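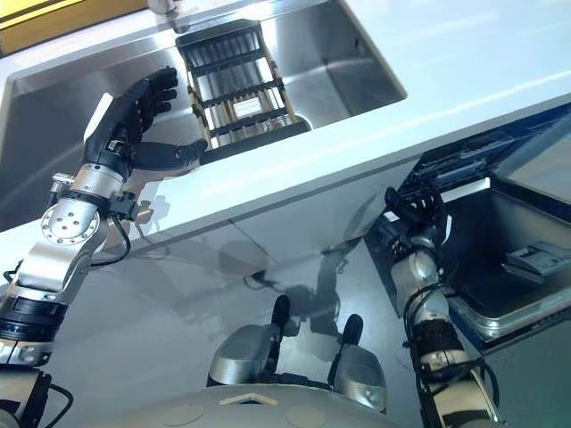

A drawer dishwasher and a rack in the sink

We moved into the flat in Stollodstead in January, and the kitchen came with a dishwasher drawer built in below the counter. I had never used one. It holds less than the full-size machine we had before, so I've had to change how I do the dishes.

The rack goes in the sink, toward the right side of the basin. I tried keeping it on the counter for 3 weeks and it took up the only space I have for chopping. Now whatever won't fit in the drawer gets washed by hand and left in the rack. I use Tavine soap, the plain one, and I don't fill the bowl – just a sponge and the tap.

I run the drawer once a day, after dinner. The short program takes up to 30 minutes. Plates go in first, then bowls, then cups wherever there's room. Pans I do by hand.
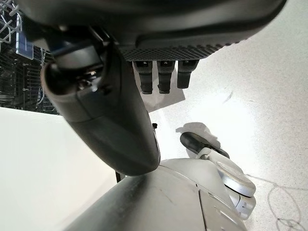
Dish rack at upper left, with its small blue tag.

The steel basin shows every water spot, so I wipe it down before bed. The counter is pale and smooth and only needs a damp cloth. Coffee is the one thing I try to get up right away.

Next I want to sort out the cupboard with the lids in it. There are 21 lids and 10 pots.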